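Carrying Tall Bottles on a Flat Tray
Project report, Product Use and Handling
Kaja Mockus
Ploltley College

Introduction

Anyone who has worked a shift in a cafeteria knows that cups are easy to carry on a tray and tall bottles are not. I worked at the Venckus snack bar last year, and the staff there carried soft drink bottles by the neck and used the tray only for food. I wanted to find out what makes a tall plastic bottle hard to carry on an ordinary flat serving tray, and whether anything cheap would help.

The project had two parts. In the first I looked at the bottle, meaning its shape, its surface and how the weight sits in it. In the second I looked at the tray and at where on the tray the bottle stands. Both parts were done on the long white table in the Drekberg building, which is level and has nothing on it that a bottle could catch on.

The bottle

I used green plastic soda bottles for everything. They are easy to get, and they are tall for their width. 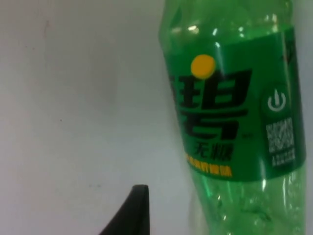
Grip turned out to matter more than I expected when I planned the project. People who picked a bottle up from the tray put their hand in one of two places, on the neck or on the label. A hand on the neck lifts the bottle straight up but gives very little control if it starts to swing. A hand on the label has better control, and the label is easy to aim for. It is a wide band of solid green around the middle of the bottle, with the large black character 碧 on it and 无糖 (sugar-free) underneath. I asked people to "take it by the big character" and after that they all held the bottle in the same place, so I kept this wording for the rest of the tests. It also meant I could tell from the printing whether the bottle had been turned between one test and the next.

The second thing I looked at was fill level. A full bottle is heavy but steady, because the liquid has almost no room to move. An empty one is so light that a bump to the tray edge can knock it over. The worst case was a bottle that had been partly poured out. The liquid moves when the tray tilts, and it keeps moving for a moment after the tray is level again.

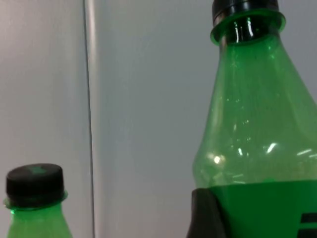

I tried to put a number on this by pouring out 200 ml at a time and tilting the tray against a wooden wedge. My wedge was not cut accurately enough for the angles to be worth reporting. The order was clear though, and it was the same when I repeated it: the full bottle stayed up longest, then the partly filled one, then the empty one. When the tray was carried and not just tilted, the last two changed places.

The tray

The tray is a plain red plastic one, rectangular, with rounded corners and a raised rim. The rim stops cups from sliding off, but it does little for a tall bottle, which meets the rim at its base and can still go over the top of it. 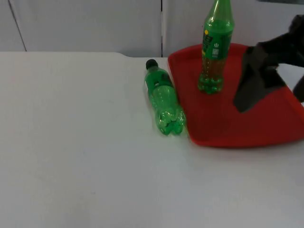
Figure 1. One bottle lying on the white table beside the red tray, another standing on the tray.

I compared three positions: the middle of the tray, close to a long side, and toward a corner. Each was tested on a walk to the end of the corridor and back. I did the walk nine times per position, which took most of an afternoon. The middle was best for balance in the hands. Toward a corner the tray was harder to hold level, but the bottle slid less far before the rim stopped it.
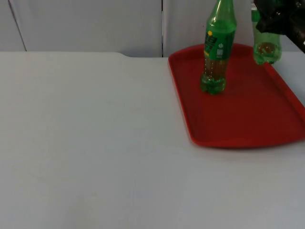

Figure 2. A bottle standing toward the back left of the tray.

I then repeated the walks with a sheet of Skeleo non-slip liner cut to fit the tray floor. With the liner the bottle did not slide in any position, but it tipped more suddenly when it did tip. Two people told me they preferred the tray without it, because they could feel the bottle begin to move.

Problems with the method

I did nearly all the walking myself and got better at it, so the later results probably look better than they should. I should have mixed up the order of the positions. I also used only one shape of bottle, and a shorter, wider one would have to be tested separately.

What I would recommend

For one tall bottle, stand it in the middle of the tray with no liner and keep a hand free for it at doors. If there is food on the tray as well, put the bottle toward the corner nearest the body. Partly filled bottles should have the cap screwed on before they are carried. The snack bar has agreed to try this in September, and I have left the liner with them.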